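Skip to content
Home | Journal | Rings | Resetting and Repair | Visit | Bag

The Workshop Diary
February
Entered by Sevim Ekinci, Bench Manager, Fevell Jewelers

Morning

The workshop opened at eight with all benches staffed except the polishing station, where Berkay Erdem was absent until ten for a dental appointment. The safe was opened and the overnight weights were checked against the book. One packet of yellow gold solder had been entered twice. The second entry was struck through and initialed.

The first matter of the day was the Vuorinen commission. Venla Vuorinen wrote to us over the winter to ask that her grandmother's engagement ring be remade as a pendant, with the center stone kept and the shank melted for the bail. The ring is a plain six-claw solitaire in yellow gold. Two of the claws are worn nearly to the girdle of the stone, and the shank has been sized at least once, with a seam that shows clearly under the loupe. Our first quotation allowed for reuse of the old gold in full. After examination, I no longer consider this advisable. Old solder in the seam would carry into the melt and could leave the bail brittle. I have proposed that we cut out the seam, return that piece to the client in a marked envelope, and make up the difference with new metal of the same karat.

The revised quotation is higher than the first by 285. The increase covers the additional gold and the longer bench time for a full bezel, which I recommend in place of claws for a pendant that will be worn daily against knitwear. The letter was sent before nine. Ms. Vuorinen telephoned within the hour and accepted the bezel. She asked for a few days to consider the matter of the seam, as the sizing was done for her mother and she would like to speak with her first. No metal will be cut until she has replied in writing.

Nurhan Duman continued with the Skirnia wedding bands. This is the pattern with the shallow wave along the upper edge, and it remains slow to finish by hand. The inside of the larger band had a slight drag mark from the mandrel, which she removed with a fine paper before passing it forward. I have asked that the mandrel itself be cleaned and examined. It was last refinished in the autumn, and it should not be marking soft gold so soon. 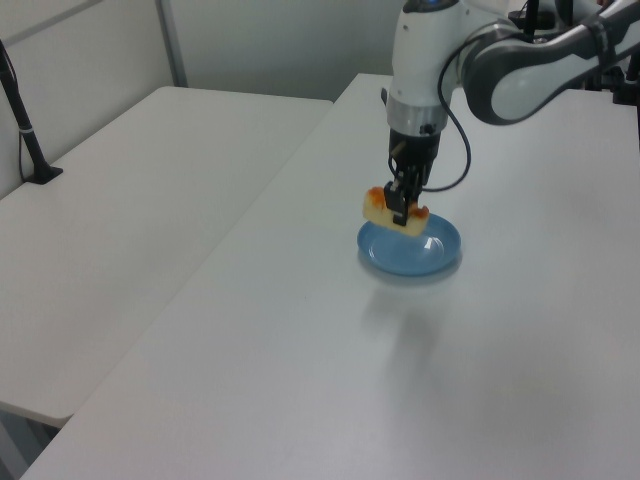 Midday

Luncheon was taken in two sittings so that the front counter remained attended. A couple came in without an appointment to look at matching bands and stayed for most of an hour. They had been told elsewhere that a white gold band could not be worn beside a yellow gold engagement ring. We hold no such rule at Fevell. I showed them three pairings from the tray and explained that rhodium plating on white gold will wear first where the two rings rub, and that replating should be expected as part of ordinary care. They took a size card and the printed price list and will return when they have settled on a width.

Mr. Erdem returned at ten, as arranged, and had cleared the polishing tray by one. He reports that the extraction hood is drawing poorly on the left side. The filter was changed and the draft improved, although he is not satisfied with it. I have written to Kılıçarslan, who maintain the hood, and asked for a visit at their earliest date. Until then, the left spindle is to be used for light finishing only, and the heavier compound work moved to the right.

A parcel arrived from Evier containing the melee for the spring bands. The packing slip called for 218 stones. Mrs. Duman and I counted them separately and both arrived at 218. The sizes are good. The color is a shade warmer than the last parcel, and I would not mix the two lots in a single pavé row. They have been stored in separate papers and labeled accordingly.

Afternoon

Adel Abdel Hamid brought the engraving proofs for review. The client on the first ring has asked for a line of verse inside the band, and at the size requested it does not fit in the script she prefers. Mr. Abdel Hamid had cut two samples in brass: one in the script with the line shortened, and one in a plain roman letter with the line complete. I found the roman very handsome. The script is legible only in strong light, and it will soften further with wear. Both samples will be offered to the client, who must make the choice, but our recommendation should be stated plainly in the covering note.

There followed a discussion on the charge for engraving. Our present fee is 50 for up to the usual length, and it has not been raised for several years. Mr. Abdel Hamid believes that hand engraving should be priced apart from machine engraving, and I agree with him in principle. I am less certain that it should be done before the wedding season, when many of the quotations already issued would have to be honored at the old rate in any case. The question is held over until the next price review. He has been asked to keep a record of his hours on each inside inscription so that we have proper figures to work from.

At four, a ring was returned for a loose side stone. It was one of ours, and the work was within its period of care. The bead had lifted, most likely from a knock, as there was a small flat on the outside of the shank beside it. It was reset without charge and the flat dressed out. The client waited in the front room and was shown how to test for movement by holding the ring close to the ear and tapping it gently.

Carried forward to tomorrow: the written reply from Ms. Vuorinen; the wax for the cathedral setting, which needs a further half size; the mandrel; the return of the borrowed ring sticks to the counter drawer. The larger Skirnia band is to be weighed again after final polish and the figure entered beside the first.

The safe was closed at twenty minutes past six. Weights agreed.

S.E.

Previous entry | Next entry | All entries

Contact the workshop | Care and returns | © Fevell Jewelers. All rights reserved. | Back to top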